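Notes for the orange bottle set, Vevthorpe bench. Bottle handling only: lying down, picked up, tilted, cap end looked at close. Read before you sort anything.

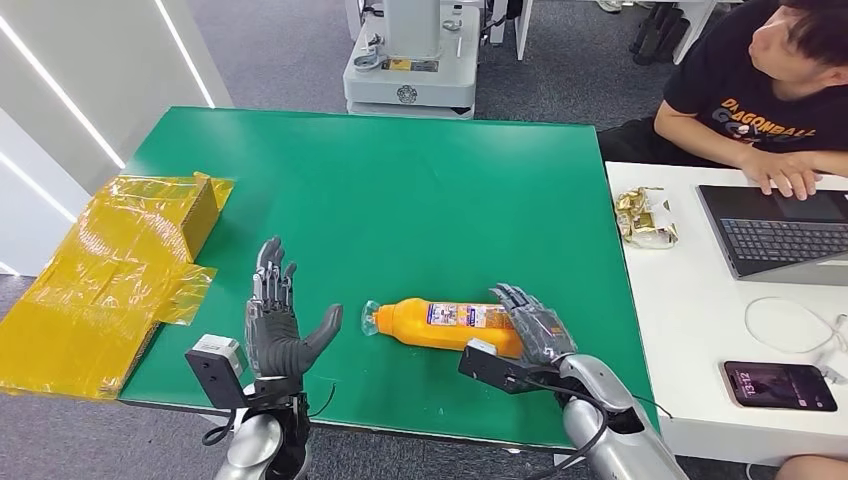

**Kaushik Group – Bottles & Packaging, Vevthorpe**

## Whats in it

- 1105 clips, up to 100 frames each
- orange plastic bottle, printed label, green table
- yellow film left of the table, leave it in, dont crop

## Cap end

Clear plastic, angular sides, orange showing through. Hard to mask. Gonçalo's first go at the outlines was too tight, redone Saturday.
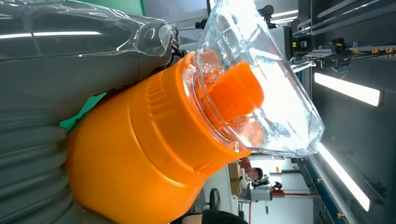

*Orange screw cap on the clear threaded neck, close up.*

## Labels

`lying`, `held`, `tilted`. Pick one per clip. If the print is too blurred to read, put `text: none` and 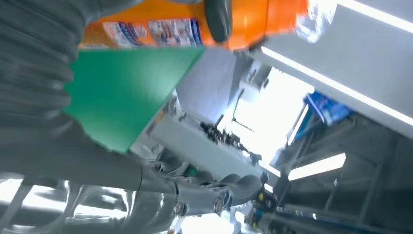

move on. No guessing at brand names. Archana Mishra checks every batch, 5 clips from each.

## Tilted

Note which way the cap points.

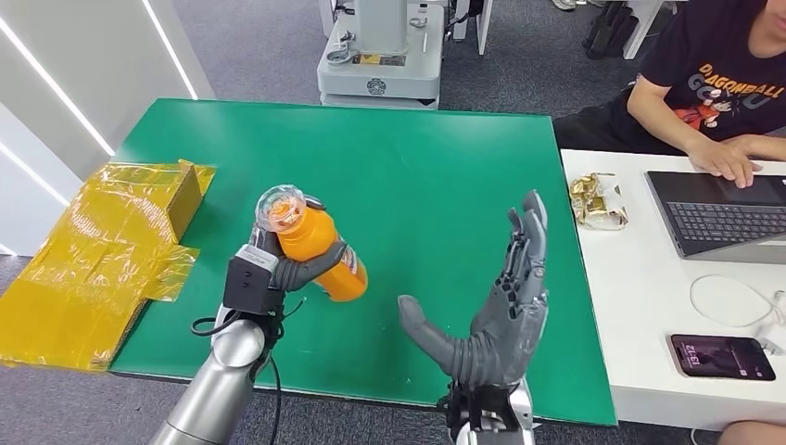
*`tilted`, cap up and to the left.*

## To do

- split file still missing
- rename the Greltix folder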